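Walk-Through Checklist for a Country House, With My Comments
Drimville and Sistham area – spring edition

I love a second showing! The first one is all kitchens and views, and that's fine, but the second is when you get to crawl around with a flashlight and find out what kind of house it is. I've used some version of this list on every rural place I've looked at between Drimville and Sistham, and the comments below come mostly from the last one, a single-level ranch on the Sornthorpe road with 1685 square feet and a very nice porch. Take it along, scribble on it, skip what doesn't apply. It doesn't replace a licensed inspector, and you should still hire one.

Go in daylight. I like 9 a.m., when the sun is low enough to show every ripple in the siding.

OUTSIDE

[ ] Ground slopes away from the foundation on all sides
Comment: Good on three sides. The north side is flat, and there's a dip by the hose bib where the soil has settled. A few wheelbarrows of dirt would fix it. Marked as minor.

[ ] Gutters attached, clean, downspouts carry water well clear of the wall
Comment: One downspout stops right at the corner. Extensions are cheap and this is such a satisfying afternoon job.

[ ] Roof: no curling, missing or patched shingles visible from the ground
Comment: Looks great from the road. There's one darker patch over the garage. Ask the seller for the roofing receipt.

[ ] Foundation cracks no wider than a nickel's edge
Comment: Hairline only. I still took photos with a coin beside each one so I can compare next year.

[ ] Deck and porch: railings tight, no soft boards, ledger bolted to the house
Comment: Lean on the railing. Really lean on it (carefully!). This one didn't budge. Second step from the bottom is a little springy.

[ ] Driveway drains and can be plowed
Comment: Gravel, long, with a lovely wide turnaround. Ask who plows the county stretch and how early.

WELL AND SEPTIC

If you've only ever lived in town, this is the section to slow down on. It's also where I've learned the most.

[ ] Well cap sealed and above grade
Comment: Yes, with a clean new gasket.

[ ] Recent water test, including bacteria and nitrates
Comment: Seller has an old one. I'd ask for a fresh sample before closing and pay for it myself if I had to.

[ ] Pressure holds with two taps and a shower running
Comment: Do this one! Turn everything on and stand there for a good ten minutes. Pressure dipped and came right back.

[ ] Septic tank located, lids reachable, pumping record on hand
Comment: Record is taped inside the utility closet door, which made my whole morning. Quote to pump and inspect was $399 from an outfit in Sistham.

[ ] No soggy or extra-green patches over the drain field
Comment: None. Check again after a heavy rain if you can.

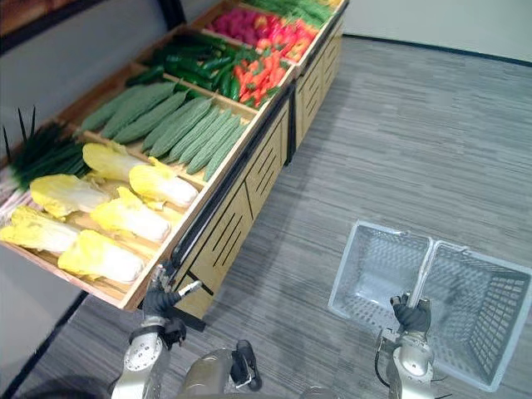
[ ] Garden beds, sheds and trees kept off the drain field
Comment: The raised beds are on the other side of the house, so all clear. A row of young willows is closer than I'd like. Willow roots go looking for water, and they'd be the first thing I'd move.

INSIDE

[ ] Smoke alarm in every bedroom and in the hall, tested
Comment: All chirped when pressed except the one in the back bedroom. Check the dates on the back too – two of these are past replacement.

[ ] Carbon monoxide alarm near the sleeping area
Comment: Missing. Marked as fix before move-in, no discussion.

[ ] Electrical panel labeled, no double-tapped breakers, no rust
Comment: Labels are in beautiful handwriting. Dryer breaker runs warm, so that goes to the electrician.

[ ] GFCI outlets at kitchen, baths, garage and outdoors
Comment: Bring a plug-in tester. Garage outlet failed.

[ ] Bedroom windows open fully without a tool
Comment: One painted shut in the guest room. This is your way out in a fire, so it counts as a safety item and belongs near the top of the repair request.

[ ] Water heater: strap, relief valve and discharge pipe
Comment: Valve is fine. The pipe ends too high off the floor.

[ ] Wood stove or fireplace: chimney swept, hearth clear, door gasket tight
Comment: Try the dollar bill trick: close the door on it and tug. It slid out easily on the hinge side. New gasket needed, and then what a stove!

[ ] Attic and crawl space: dry, insulated, no droppings
Comment: Attic wonderful. Crawl space has a torn vapor barrier near the hatch and a few mouse signs.

MONEY NOTES

[ ] Repair list priced before the offer is final
Comment: I set aside $800 for the small stuff here, meaning alarms, the outlet, the gasket and the downspout. The electrician is extra.

[ ] Insurance quote in hand, with distance to the fire station confirmed
Comment: Call early. The Nair station is closer than Sornthorpe, but the insurer had the other one on file and it changed the quote. They corrected it the same day.

[ ] Internet and cell coverage tried from inside the house
Comment: Two bars in the kitchen, none in the utility room, plenty on the porch.

STILL OPEN ON THIS ONE
Water test
Dryer breaker
Guest room window
Crawl space barrier
Receipt for the garage roof patch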